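Notes on the bag task, second round

I said in the last post that I would write up the container work once we had a usable set of episodes. We now have more than 20, which is enough to say where the method is weak.

For anyone arriving without the background: we drive both arms by hand, record joint positions and every camera stream together, and train a policy to imitate the result. The project is called Fustaline, after the cupboard it was first planned in. I do most of the recording. Solveig Amundsen does the training runs and has the less pleasant job of telling me which of my episodes are useless.

The first round used rigid bins and was finished in March. It went well and taught us little. A rigid bin has the same shape at the end of an episode as at the start, so the policy can learn a fixed reach and get away with it. A fabric bag moves whenever it is touched. The opening changes, the rim folds inwards, and an item that was reachable a moment ago ends up under a flap. That was the reason for choosing it, and it has also been the reason for most of the discarded takes.

An episode is one continuous recording with a short written instruction attached. The instruction is fixed before the arms move. In the first round I wrote them afterwards, which meant that they described whatever I had managed to do, and Solveig found the labels drifting away from the task. Olumide Jibrin now writes them in advance and I am not allowed to edit them. If I fail, the episode is marked as failed and kept in a separate folder.

The contents are mostly small clear plastic cases. Transparent items were Joar Vik's suggestion. They pick up highlights from every direction, and their edges disappear against a pale background when seen from above. The wrist cameras do better because they are close, and a case held between the fingers has at least one edge the network can use. Blue parts help. I have considered removing everything with blue on it for a batch, to see how much of the performance hangs on that, but have not done so yet.

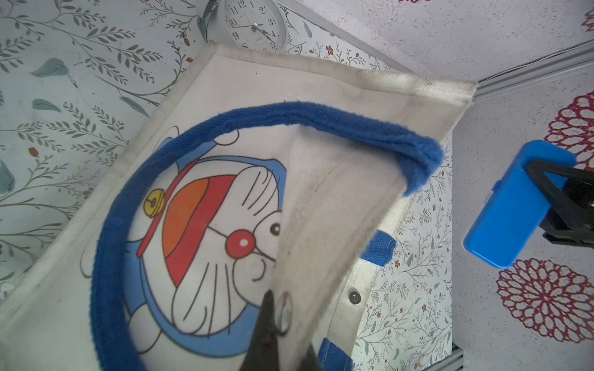
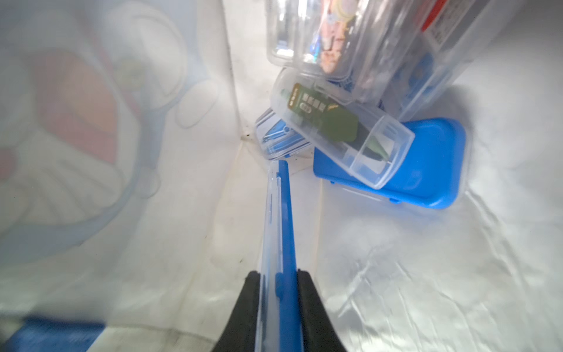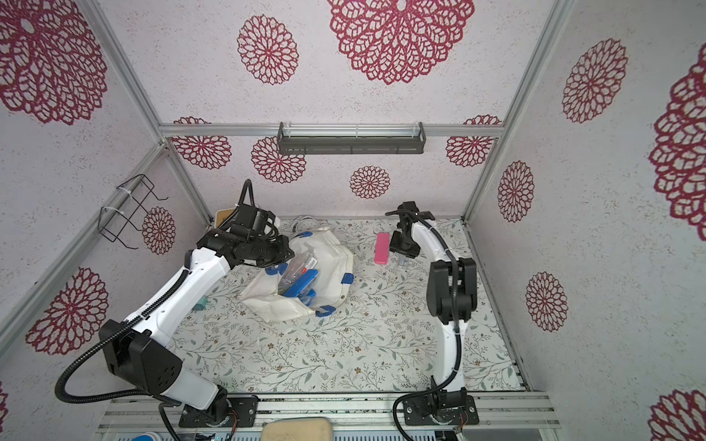 Bag fabric in the gripper, a clear case in the gripper, and both arms from the fixed camera.

The patterned paper is there to stop the policy treating the background as a constant. We change it between batches. Przemysław Krawczyk puts it up and has strong views about paste, which I will leave for him to publish. The printed bag is in the set on the same principle. A large cartoon face gives the network a great many edges that have nothing to do with where the opening is, and it has to learn to ignore them.

Some things I have changed in how I record:

Gripping the fabric. I used to take hold of the bag wherever was convenient. The trained policy copied this faithfully, and chose a different spot each time with no regard for what the other arm was doing. I now aim for a fold near the hem and stay clear of the handles. Handles swing, and a swinging handle across a wrist camera costs several seconds of useful view.

Pauses. When I stop to think, the arms stop too, and the policy learns to stop. In one early run it halted above the bag and stayed there until I cut the power. I now decide on the whole sequence before pressing the pedal. If I hesitate for longer than 2 seconds, I discard the take.

Corrections. I no longer discard an episode for a missed grasp, provided I recover from it cleanly. The first set had almost no recoveries in it, and a policy trained on perfect behaviour has nothing to fall back on after its first error. Solveig would like more of these. They are hard to produce on purpose, as a deliberate miss looks different from a real one in the joint data.

Idle arm. Both arms are recorded even if only one has work to do. I used to park the spare one in the same position every time, and the policy came to depend on seeing it there. It now waits in varied places.

The last count was 22 episodes kept from this round. The next batch will have 3 items per episode in place of a free choice, and the starting layout will be drawn at random by a script. Joar has written the script. It currently asks for layouts in which two items occupy the same space, so there will be a short delay.

Idun Granström asked under the previous post whether the wrist views are worth the storage. For this task, yes. The fixed view shows where the arms are and very little of what the fingers are doing inside the bag. I will run the comparison without them when the next batch is complete, and put the numbers up here.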